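22 June 2018
Test kitchen notebook, bean and grain work

Soaking trial, chickpeas, second round

Aim: find out if the salt in the soak or the bicarbonate in the pot does more for the skins. Widad thinks salt. Dalia's August batch pointed the other way, but she used older stock.

Set-up: four tubs, 800 g dried chickpeas in each, all from the one Turnine sack. Tub 1 plain tap water. Tub 2 salted. Tub 3 plain, bicarbonate added at the boil. Tub 4 both. Soaked overnight in the walk-in, lids on. Drained and rinsed before cooking.
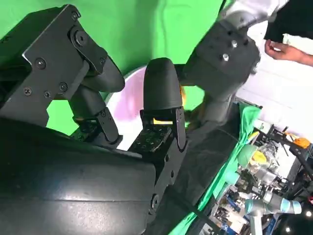

Gripper fingers, near view.

Cooking: same size pots, lowest simmer that holds. First bite test after the foam was skimmed, then at intervals. Tub 4 was soft well ahead of the rest and the skins were coming away in the water. Tub 3 next, slight soapy taste - probably too much bicarbonate for the volume. Tub 2 kept its shape best and was seasoned right through. Tub 1 last, still chalky in the middle when Priit pulled a sample, so it went back on for roughly 19 minutes.

Purée: only 3 and 4 went smooth without sieving. Tub 2 is the one for salads.

Bread for the tasting: two glazed rolls, sliced thin, no butter.
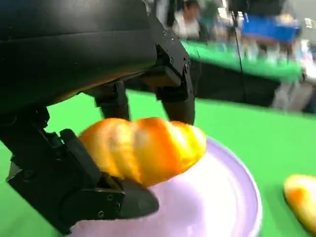
To do next

Repeat tub 3 with half the bicarbonate.
Weigh the drained chickpeas before and after cooking. Missed this time.
Ask Nayeli if the Vonex sack is the same crop year. If it isn't, keep it out of this series.
Cooking water from tub 2 is in the fridge, labelled. Try it in the soup base before throwing it out.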